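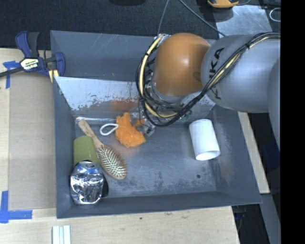
Wooden hairbrush, orange mesh bath pouf and olive-green cup in a gray bin.

Product Review: Dromen Bath Basics, Brush and Pouf
Household Goods Section, Satbridge Consumer Office

The Dromen Bath Basics line is sold through Margaritis stores and by mail. The Office bought the hairbrush and the bath pouf at the regular shelf price and kept both in use for nine weeks. A cup from the Batis range was used alongside them for storage at the sink.

Hairbrush

The brush has an oval head and a slim tan handle of wood. Its pale bristles are set in dense rows against a darker pad. Testers with fine or medium hair found it comfortable and reported little pulling. Those with thick or curly hair had to work in small sections, and several went back to a wide comb for the first pass.

The handle is narrow. Testers with larger hands asked for more width near the neck, where the thumb rests. After 300 strokes on the test hairpiece, no bristles had come out. Loose hair collects quickly between the rows and must be lifted out with a comb tail. The instructions advise against soaking the brush, and the Office agrees with that advice.

Bath pouf

The pouf is bright orange mesh with a white cord loop for hanging. It lathers well with a small amount of liquid soap and rinses clean in a short time. Two testers described the mesh as scratchy during the first week; it softened with use. The loop is long enough to pass over a standard shower handle. By the last week the pouf had lost some of its round shape, and the Office would replace it at that point.

Storage

Neither item comes with a holder. The Batis cup takes the brush handle down and is steady when only one brush is in it. With a second brush added, it tipped on two occasions.

Scores

Hairbrush: 86 out of 100
Bath pouf: 71 out of 100

The hairbrush is recommended for fine and medium hair. The pouf is acceptable at its price, although buyers with sensitive skin should consider a softer mesh. Margaritis accepts returns of unopened items only. The Office will test the larger Dromen paddle brush in May.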